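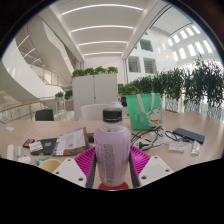 Plerklow is looking for people with working noses and modest expectations. We make cleaning and washing products in a shed on the edge of Cetstead, and before a new scent goes anywhere we like to have it sniffed by members of the public who owe us nothing. Past panels have told us that a pale lilac liquid under a black cap ought to smell of lavender, and have been quite short with us when it smelt of pears. We need more of this sort of thing.

The June panel runs for 3 mornings, starting at 9.30. You will smell strips of card, fill in a form and be given a biscuit, which must be eaten outside the room.

You should be over 18, free of colds and able to describe a smell without using the word "nice". Smokers are welcome but will be asked about it. Anyone who has worked in perfume is not, following last year.

We pay £711 to be shared among the panel, a sum Crisóforo Ayala in accounts declines to round up. Bus fares are extra. Parking is theoretical.

To apply, write to Marisol Camacho at the Cetstead office, telling her the worst thing you have ever smelt. Keep it under 2000 characters. She reads them at lunch.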